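Search this forum Go

Satin bonnet on an old plush – leave it or take it off?

Alcombe262
Sorting the toy box for my niece, lots of little packets and bits to go with it. Main thing is the beige one with the long ears. Got a lilac satin cloth on its head, gathered at the edge and its fraying all round. Do I hem it or bin it? Dont want threads coming off in her mouth, she's 2.

pruvik_mum
Bin it. Satin never stops fraying once it starts.

Stonemitz
Disagree – zigzag along the raw edge, ten minutes. Or a dab of fray glue but not for a 2 yr old.

Alcombe262
Ok heres the state of it. Havent decided on the rest of the box yet, green fuzzy ring is staying whatever happens
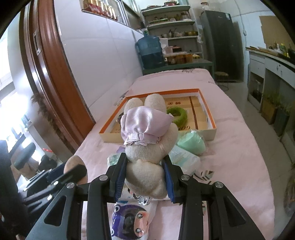
Devendra Singhal
Ruffles like that I'd unpick and fold under properly, zigzag on its own goes wavy on satin. Use a fine needle. And keep the small packets away from her till she's older, the toy is the easy part.

pruvik_mum
Still say bin. Ears are the best bit anyway, why cover them

Stonemitz
they'd stick out regardless. Hem it!!

Alcombe262
Going to try the fold under tonight – if it puckers it goes. Ta all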